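Clear plastic bags and clothes: how are you all recording these?
Bimanual Builders Forum > Data and Demos
Started Monday, January 6, 2025

saltmarsh_ed wrote:
Happy new year all! We're back at it, and I want to talk about my favorite awful material, the clear garment bag. Our task family is "take clothing out of its packaging and put it somewhere sensible," recorded by teleop on a two-arm cell. Folded shirts went well before the break. A policy trained on a few hundred shirt episodes was already doing things that made me grin. Then we added film on top and it all got interesting again.

The trouble is worst in the wrist view. From the side camera a person can tell where the bag is, more or less. Up close you get glare, and the glare moves every time the wrist does. Buttons come and go behind the folds, and a crease in the film looks a lot like a cloth edge. Dark clothes are the hardest for us, with every highlight landing on top of black. 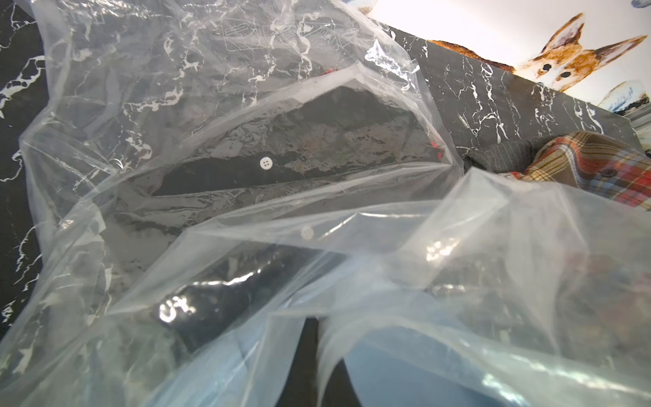 Do you need to label the bag separately from the garment before training?
Our training takes the raw camera streams, the joint positions and one line of text per episode, so no masks go in, and the only hand labeling is a start and end mark for each subtask.

What I'm after is opinions on the mix. The plan is 1000 episodes for the bag set. Do I spend them on one kind of bag and lots of garments, or the other way round? I lean toward lots of garments.

quillback wrote:
Love this, and I'm jealous of your shirt results. I'd go the other way on the mix, though. Film stiffness changes the whole motion. A thin crinkly bag follows the finger and a thick one springs back, and your operators will move differently for each without noticing. If all the demos come from one bag, you'll get a policy that knows that bag.

We learned this on the Tullent cell with pillow covers. Great on the bags we had, hopeless on the next box from the supplier.

torque_and_tea wrote:
Disagree with quillback a little. Bag variety matters, sure, but 1000 episodes is not a lot to spread over two things at once. I'd fix the garments to a small set, get the opening motion solid, then widen. What's your operator setup, Ed? Leader arms or VR?

saltmarsh_ed wrote:
Leader arms. Two operators, trading off. We tried VR in the fall and the operators hated it for cloth, they kept over-closing the fingers.

And yes, I take the point about stiffness. I have been treating "bag" as one thing, and it plainly isn't. I can get three or four kinds of film without much fuss.

pebbledash wrote:
Lurker here, first post. How long are your episodes? Ours ran long with bags and we ended up throwing out a lot of them. People fiddle. They poke at the film looking for the opening, and then the policy learns to poke at the film forever :)

saltmarsh_ed wrote:
Welcome! The good ones come in at 34 seconds on the median. The fiddly ones can go to a couple of minutes. I used to throw those out and I've stopped, mostly. If the operator loses the edge and finds it again, I want that in the set! That's a recovery, and recoveries are gold. What I drop is aimless poking, where there's no new grasp and no progress.

We do split the jobs between the arms. In the write-up for operators I say that one side minds the plastic and the other side minds the cloth, and either arm can take either role as long as they don't swap halfway through a grasp. Small pieces go on the list too, and they're more fun than the shirts. They weigh nothing and they hang in a new shape every time.
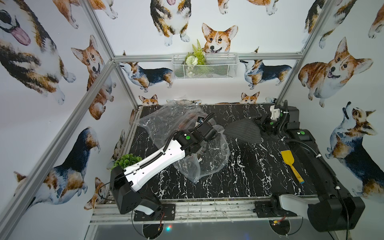 The swapping rule did more for us than any change to the model. Before it, the two operators had quite different habits, and the policy would sort of average them and freeze with both grippers hovering. After a week of recording with the rule, the hovering mostly went away. I still see it when the bag ends up bunched in the middle and both arms could reach it equally well.

torque_and_tea wrote:
The freeze in the middle is so familiar. Action chunks helped us there. Longer chunks, fewer changes of mind. The Adamczyk people posted a config for it last year that we still use almost unchanged.

quillback wrote:
Longer chunks will hurt him on film, though. The bag moves while you're committed to the old plan. I'd keep them short and fix it in the data. Start 2 batches with the bag placed dead center and have each operator always lead with the same arm in that case. Boring, but it works.

torque_and_tea wrote:
It works until the bag is a hand's width off center, and then you're back where you started. We're going to have to agree to differ on this one!

pebbledash wrote:
Could you do both? Short chunks for the grasp and long ones for the carry?

quillback wrote:
You could, if you mark the phases. Ed already marks subtasks, so he's halfway there.

saltmarsh_ed wrote:
Oh, I like that a lot. The marks are sitting right there in the logs and I've only been using them for sorting. I'll try it on the shirt set first, where I have a baseline I trust.

One more thing for anyone doing film — check your exposure settings. Auto exposure on our wrist cameras was pumping up and down with every flash off the plastic. We locked it and the streams got darker but steadier, and the operators stopped complaining about the preview.

clilter_fan wrote:
Locked exposure is fine until the sun comes round. We run Clilter for playback and you can sort episodes by mean brightness, and ours fell into two neat piles, morning and afternoon. Blinds fixed it. I'd rather keep some of that variety in training, personally, as long as the whole episode is consistent.

saltmarsh_ed wrote:
Fair, and I'd probably keep some too. I'll lock it per session and let the sessions differ.

Updated plan, then. Four kinds of film, a small garment set to begin with (torque wins that half), center starts recorded on purpose (quillback wins that one), and phase marks going into the loader. The project page for Trirneck will get the episode counts per bag type as they come in. First session is tomorrow morning and I can't wait!

pebbledash wrote:
Following. Please post the failures too, those are the ones I learn from.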